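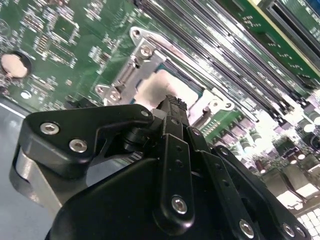
What I Learned Buying a Robot to Take Computers Apart

I went into this thinking I was buying an arm. I'd read the brochures, I'd watched far too many videos over breakfast, and I had a spreadsheet with one big fat line at the top that said ROBOT. Everything else was squashed into a line underneath called "extras." If you're planning something similar for your own shop, please learn from me and flip that spreadsheet upside down!

Our place in Tillport refurbishes office computers. Big batches come in from companies that are replacing the lot, and we open them up, pull the memory and cards, check what's worth keeping and send the rest off for recycling. It's fiddly work and there's always more of it. I wanted to find out whether an arm could take on some of the pulling and placing, and what that would really cost a shop our size.

Start with the job

Before I talked to a single seller, I should have sat down with a stopwatch and a stack of old towers. I did it the other way around (of course I did) and ended up with a quote from Varumix for an arm that could lift a small pig. A stick of memory weighs next to nothing. What we needed was reach, a gentle grip and a way of seeing into a deep metal box full of cables.

So I made a list of every move a person makes once the side panel is off, and marked each one easy, tricky or forget it. Seating a memory module went down as tricky. Anything with loose wires went under forget it, and there it stays for now. That list did more for my budget than any sales call. It knocked out the two most expensive arms straight away, and I spent part of the difference on better cameras.

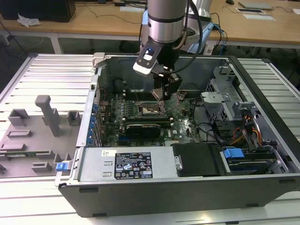 Reaching into an opened desktop tower, with a green memory module lying across the fixture beside it.

Murakami, the second seller I called, was the first to ask what I was going to put around the arm, and I had no good answer. Table, mounts, gripper, fingers, cameras, cables, fixtures, spare fingers for when you crunch the first ones. I'd penciled in a cozy little sum. The fixtures and fingers alone came to $1,772 by the time we'd gone through enough versions to get one we liked, and I'd do it all again, just with the number written down in advance.

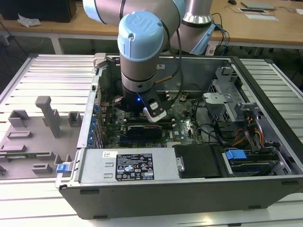

The building wanted its share too. Ours went up in 1963 and the wiring has opinions. We had an electrician in before anything got bolted down, plus a morning spent finding out which bit of floor was level. Ask about power and floor space early, while you can still change your mind about where things go. I had to move a whole shelving run in July, in the heat, and I was not a nice person that day.

Then there's time, which I'd priced at zero. It took us 4 months to get from delivery to something I'd let a visitor watch. One of my best people was half off the bench for most of it, and her hours belong in the budget just as much as the hardware does. So does a pile of scrap machines to practice on. Keep the ugly ones! You want boards you don't mind scratching.
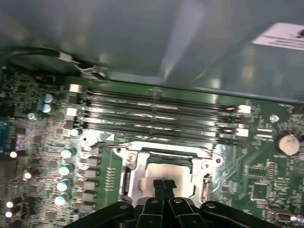

Do the sums per machine

I now work everything out per batch of 1000 towers, and I'd suggest picking a number like that and sticking to it. Add up the arm, everything around it, the training hours and a repair fund, then spread it over the batches you expect to see before the whole thing feels old. My first go at this gave me a scary answer. The second was better, mostly because I'd stopped assuming the robot would do every step.

Ask about leasing as well. A friend's shop over in Lutcombe leases theirs and pays more in the long run, but they can hand it back, and for them that's worth the money. We bought, and I'm happy with that, though I did ask for a trial with our own towers before signing. If a seller will only demo on their own tidy parts, keep shopping.

My next quote is for a second fixture plate so one tower can be set up while another is being worked on. It has its own line in the spreadsheet this time, right near the top.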